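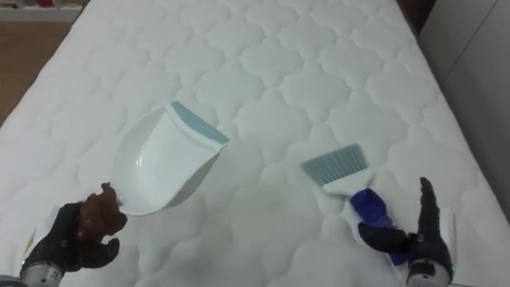 Ticket 2804
Property: Grermont, rear bedroom
Category: Furnishings / cleaning
Status: Open, then closed, then open again

Reported problem
Tenant says the mattress is "crunchy." Asked for clarification. Tenant says crunchy like toast. No sheet on the bed at the time, which I'm told was a laundry matter and none of my business.

First reply
Asked whether anyone had been eating in bed. Was informed that this was a rather personal question. Asked again. Crackers.

Attempt 1
Advised shaking the mattress. Tenant pointed out that it is a full-size mattress and she is a regular-size person. Fair. Withdrew the advice.

Attempt 2
Advised vacuuming. The building vacuum is signed out to Lano, the unit downstairs, and has been for 72 hours. Their floor must be spectacular by now. Chased it, got a thumbs up, got no vacuum.

Attempt 3
Dustpan and brush, used right on top of the bed. The quilting is the difficulty. Every stitched groove is a little gutter, and crumbs go in and stay in. Instructions sent:

Start at the head end and brush along the grooves first, then across them.
Keep the pan flat with the lip pressed down, so the stuff goes in and doesn't duck underneath.
Do the piping last. Crumbs collect there.
Pick up anything bigger than a crumb by hand if the brush just rolls it around.
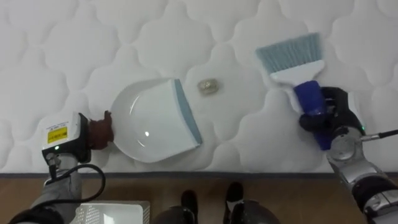

On that last point, wrappers count as bigger than a crumb. A balled-up one will ride over the lip of the pan if you flick at it, so use short strokes and let the pan come to meet it.

Closed 19th August, tenant reports bed no longer crunchy.

Reopened the same evening. Bed fine, floor now crunchy. Asked where the pan had been emptied. "Near the trash."

Attempt 4
Same tool, lower altitude. Sweep toward the door, empty into the trash and not in its general direction.

Parts
Zippered mattress cover requested from Ferreira, ref. 168. Quoted for October. Tenant has been asked to switch to soft foods until then and has not replied.

Still waiting on the vacuum.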